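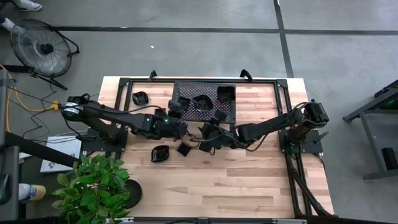
**Gratlow's new rain shell for gravel and trail riders goes on sale in July**

Sketham, 20 Jun 2020

Hi all, Maj-Britt Engström from Gratlow here. I write these releases myself (you can probably tell), and I've been itching to send this one since the winter. Our new riding jacket is called the Plokusum, it's a waterproof shell for gravel and trail bikes, and it goes on sale in July through our own site and at the bike shops that already carry our bib shorts.

If you've ridden in our old rain jacket you'll know what was wrong with it, because you wrote and told us! The hood flapped. The cuffs were too tight to pull over winter gloves. The back pocket filled up with water on long descents, and one rider sent me a very sad note about a sandwich. We stopped making that jacket last year and started over from a blank sheet of pattern paper.

So what's different? The hood is gone, first of all. We argued about this for weeks, and Ludger Haberkorn, who cuts all our patterns, still thinks I'm wrong. In its place there's a tall collar with a soft brushed lining and a little garage for the zipper pull so it doesn't scratch your chin. If you really want a hood, Ludger has drawn one that snaps on at three points, and we'll sell it separately later in the year if enough of you ask for it. Please ask for it, or don't, depending on whose side you're on.

The sleeves are cut for arms that are already reaching for the bars. Stand up straight in the shop and they'll look a bit long and bunchy, so do lean forward before you decide on a size. The cuffs have a stretch panel on the inside of the wrist and a flat tab on the outside, and I can get mine over thick gloves with one hand while rolling along (slowly, on a quiet road). The tail drops low enough to cover your shorts and has a strip of grippy tape along the hem.

There are two chest vents behind mesh, and a two-way front zipper so you can open the bottom for climbing. The back pocket is still there, but now it has drain holes at both corners and a flap. The whole jacket stuffs into that pocket, too, and ends up small enough to ride in a regular jersey.

Now for the riding part. Between us, our test riders put in 2,729 miles in the sample jackets, most of them on the hills outside Sketham, in whatever the spring threw at us. Lakmal Abeysekara did 282 of those miles in one very wet week and came back with a page of notes, which is why the shoulder seam now sits farther back than it did on the first sample. It had been rubbing under his pack straps. Sherif Zerouali, who mostly rides singletrack and falls off more than he'd like me to say, asked for tougher fabric at the elbows. He got it, and it adds a tiny bit of weight, and I think it's worth it.

"I wore it over a wool jersey on a cold morning and forgot to take it off when the rain quit," Lakmal told me. "I only noticed when I stopped for coffee."

Our first run is 900 jackets, in sizes XS to XXL, with a men's and a women's cut. Colors are moss, brick and a dark blue we've been calling "wet slate" around the office. There's no black this time. I know! We'd like drivers to see you, and the reflective dots on the back and cuffs show up better on a color.

Sieglinde Wunderlich is running repairs again, and the Plokusum comes under the same deal as everything else we make. Tear it, mail it in clean, and she'll patch it free for the first two years. After that it's a small fee plus postage. Zippers are included. Please, please wash it first.

Shops can order now, and riders who are on our mailing list get to order two days before everybody else. If you sold the old jacket and still have a few on the rack, talk to me about swapping them out.

We're also taking the samples over to Kalinowski, the bike shop by the river in Sketham, for a try-on evening in July. Bring your own helmet and pack if you want to check the collar and the shoulders properly. There will be a trainer set up with a bike on it, so you can get into your riding position and see how the back sits.

**For press and shops:** sample jackets are available to borrow in medium and large, both cuts, moss only. Tell me your size and where you ride, and I'll get one in the mail. Washing instructions and the full size chart come with each sample.

Maj-Britt Engström
Gratlow, Sketham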